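# Korklow

Hi! Korklow is my little collection of steamed bun and dumpling recipes, kept as plain text files so I can search them from a terminal (or from my phone, standing in the kitchen with flour on my elbows). There are 444 recipes in here right now. Most came out of family notebooks, and a fair number I typed up from the backs of envelopes.

## What's in a file

Every recipe has a title, a yield, ingredients in grams, and steps. I gave up on cups early on, so if you send me one in cups I'll convert it and probably grumble a bit. The `notes` field is free text and it's a mess – some are one word, some are me arguing with myself about yeast.

A typical dough entry looks like so:

 flour: 200
 water: 100
 yeast: 2
 notes: softer in August, hold back some water

## Getting started

Copy the folder anywhere you like. If you want the search script, run `./find red-bean` and it prints every match. Vindon users can import the whole folder at once, but the accents in titles come out garbled and I haven't fixed that yet. Sorry!

## Known problems

- Steaming times assume a metal steamer. Bamboo ones are on my list.
- The fillings index is missing everything after "pumpkin".
- Two scallion rolls have the same file name, so one of them hides the other on a Mac.

## Using it

Cook from it, copy it, change it, print it for your aunt. If you republish a big chunk, please keep the `source` lines in, they matter to the people who shared the recipes. 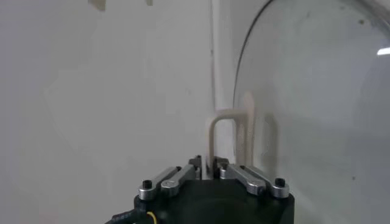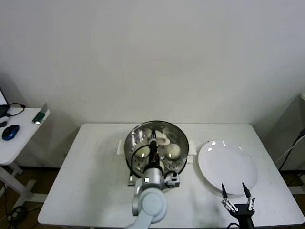 Seung-woo Yoo

Fixes and new recipes are welcome, and plain email is fine if you don't use Git.

Contact | © Seung-woo Yoo | Back to top

Related

- Lerkura: pickle and brine notes
- Na: a salt converter
- Vindon import guide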